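Skavemo Rally

The Skavemo Rally is a yearly gathering for owners of Forsberg cars, held over one weekend at the old ferry landing in Skavemo. It is run by the Forsberg Owners' Register and is open to all models, though most of the cars that attend are Brutens and Etums.

History

The rally grew out of a spare parts swap set up by Valter Solheim, a former Forsberg dealer who had kept his stock of trim and gearbox parts after the dealership closed. The first meeting drew 26 cars, nearly all of them from nearby towns. It was held in a gravel lot behind his workshop and lasted a single afternoon. Two years later the lot was too small, and the event moved to the ferry landing, where it has stayed.

Attendance rose after the Register began printing a route guide for owners coming from abroad. The largest rally so far had 106 cars on the field – among them four pre-production Etums with the early dashboard.
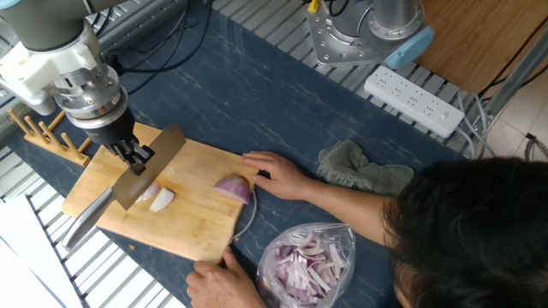
Program

Cars arrive on Friday evening and are parked by model year. Saturday morning is set aside for the parts market, which opens at 7 a.m. and is usually picked over by nine. A road tour leaves at noon and follows the coast for two hours before turning inland. Dinner is served in the ferry hall, and tickets for it are sold separately from the entry fee.

Judging takes place on the last day. There are classes for original, restored and modified cars, as well as a high-mileage class for cars still on their first engine. The Solheim Cup goes to the best original Bruten. Cars that have been repainted in the factory color may enter the original class, a rule that has been disputed more than once in the Register's newsletter.

Models

The Bruten sedan makes up more than half of the entries in most years. The Etum, a five-door hatchback with the 2000 cc engine, is less common because of rust in the rear wheel arches. Only some 500 of the Etum wagon were built, and it is rare for more than two to attend. Replacement tailgate glass for the wagon is no longer made, and used pieces seldom reach the parts market.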